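Guide d'entretien Kurkmont – Chaussures à semelle cousue
Section 3 : Nettoyage, imperméabilisation et remplacement des lacets

Cette section concerne les modèles Lara (cuir lisse) et Irex (nubuck). Pour les modèles à semelle crêpe, se reporter à la section 5.

Fournitures nécessaires
Brosse à poils souples
Chiffon de coton non pelucheux
Savon glycériné
Lait nettoyant incolore (Lara uniquement)
Gomme à nubuck (Irex uniquement)
Spray imperméabilisant Kravchuk, flacon de 300 ml
Embauchoirs en bois brut à la pointure

3.1 Préparation
1. Retirer les lacets et les semelles intérieures amovibles.
2. Insérer les embauchoirs. La tige doit être tendue sans déformation du contrefort.
3. Brosser à sec, de l'empeigne vers le talon, en insistant sur la couture du plateau.

ATTENTION : ne pas utiliser de brosse métallique ou en laiton sur le nubuck. Les rayures sont définitives.

3.2 Nettoyage du modèle Lara
1. Humidifier le chiffon, l'essorer, puis le frotter sur le savon.
2. Nettoyer la tige par petits mouvements circulaires. Ne pas détremper les coutures.
3. Essuyer avec un chiffon propre et laisser sécher à l'air libre, à l'écart de toute source de chaleur.
4. Une fois le cuir sec, appliquer le lait nettoyant en couche fine. Lustrer.

3.3 Nettoyage du modèle Irex
1. Passer la gomme sur les zones marquées, sans appuyer.
2. Éliminer les résidus à la brosse, toujours dans le même sens.
3. Si une auréole persiste, humidifier uniformément toute la tige et laisser sécher sur embauchoirs.

Remarque : une légère variation de teinte après séchage est normale. Un brossage relève le poil et rétablit l'aspect d'origine.

3.4 Imperméabilisation
1. Opérer à l'extérieur ou dans un local ventilé.
2. Agiter le flacon et pulvériser en voile régulier, sur cuir sec uniquement.
3. Appliquer 2 couches, en laissant sécher complètement la première.
4. Attendre 3 heures avant de porter les chaussures.

ATTENTION : produit inflammable. Tenir éloigné des flammes et ne pas pulvériser sur une surface chaude.

3.5 Remplacement des lacets
1. Couper les lacets neufs à la longueur des anciens, si nécessaire.
2. Enfiler le lacet latéral par l'œillet arrière, à l'aide d'un passe-lacet.
3. Égaliser les deux brins avant de serrer.

Remarque : le lacet latéral en cuir s'assouplit à l'usage. Resserrer après les premiers ports.
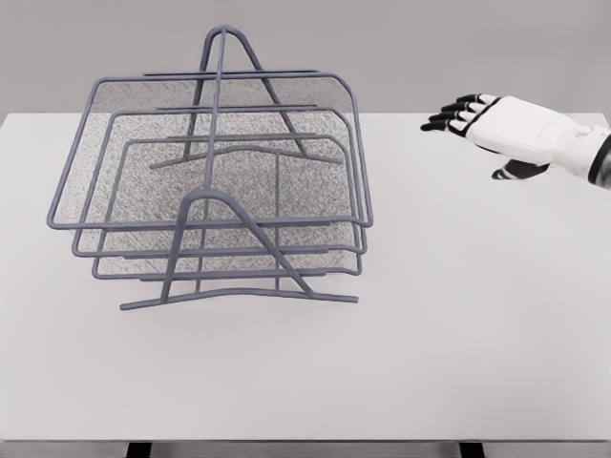 Peut-on laver les chaussures en machine ?
Le lavage en machine est exclu pour les deux modèles : il dissout les colles de montage, rétracte le cuir et annule la garantie.

3.6 Rangement
1. Ranger les chaussures propres et sèches, embauchoirs en place.
2. Utiliser les housses de coton fournies. Éviter les sacs plastiques fermés.
3. En cas de stockage prolongé, aérer les paires et contrôler l'état des coutures.

Pièces de rechange : lacets, semelles intérieures et housses sont disponibles auprès du service après-vente, en indiquant le modèle et la pointure inscrits sous la languette.

Rédaction technique : Ilgın Altıntaş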